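The Roltcombe town council voted on Tuesday night to let residents put tables on the sidewalk again, ending a ban so old that no one at the meeting could say what it had been for.

The new rule takes effect in July. It covers folding tables, card tables and what the ordinance calls "other domestic surfaces," provided they leave enough room for a stroller and are brought in by dark. Residents may eat at them, play cards at them or sell fruit from them. They may not sell shoes. The shoe clause was carried over from the old text and survived two motions to remove it.
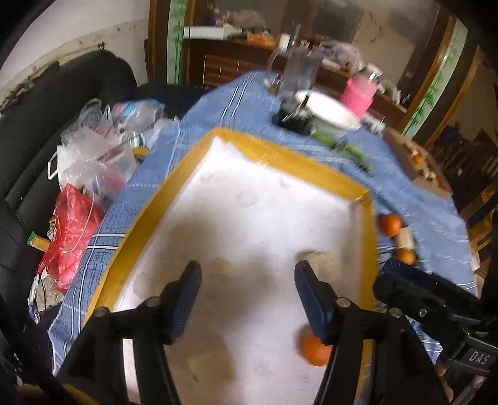

Support for the change came mostly from Bravo Street, where people have been putting tables out for years anyway and collecting the occasional ticket for it. The town issued 23 of those tickets last summer, at $2 apiece. The fine was set in an era when $2 would hurt. Processing each one costs the town a good deal more than that, according to the clerk's report, which recommended either raising the fine or finding something better to do.

The council considered raising the fine. A proposal to take it to $200 drew a long silence from the dais and a short, loud response from the public seats, and it was withdrawn before anyone had to vote on it.

Most of the evening went to tablecloths. An early draft would have required all coverings to be "plain and of a muted color," language borrowed from the downtown awning rules. Several Bravo Street residents objected that they did not own a plain tablecloth and had no plans to buy one. One woman said her checked one had been through three kitchens and a flood, and she wasn't about to retire it for the sake of an awning. The requirement was struck. Cloths must now only be "secured against wind," and the council left the method up to the household after a fifteen-minute discussion of clothespins.

Local businesses were split. Kallus, the hardware store on the corner of Bravo and Mill, wrote in favor and mentioned, in its second paragraph, that it carries folding tables. Ristić, the bakery across the street, wrote in opposition, arguing that free seating outside private homes would draw customers away from its own four chairs. A follow-up letter from the bakery, received the same afternoon, said it would drop its objection if it could have two more chairs. It got them.

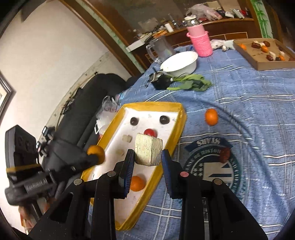 **By the *Roltcombe Ledger* staff** | Thursday, June 3, 2021

The petition that started all this was turned in last November, when the weather made it a fairly abstract question. It carried 124 signatures, a respectable number for a street with fewer houses than that. The clerk's office checked and found that most of the extras belonged to visiting relatives, who have no vote in Roltcombe but apparently do a lot of sitting there.

One council member voted no, on the grounds that the town was "legislating lunch." The same member later asked whether the rule would apply to a table kept half on a porch and half off it, and was told that it would, but only to the half that was off. The town attorney has promised to put that in writing.

Still unsettled is the matter of chairs, which the ordinance doesn't mention. Under the current code a chair on the sidewalk remains an obstruction, with or without a table next to it. The council will take that up at its next meeting — residents are asked to stand until then.

Copies of the ordinance are available at the clerk's window on weekday mornings.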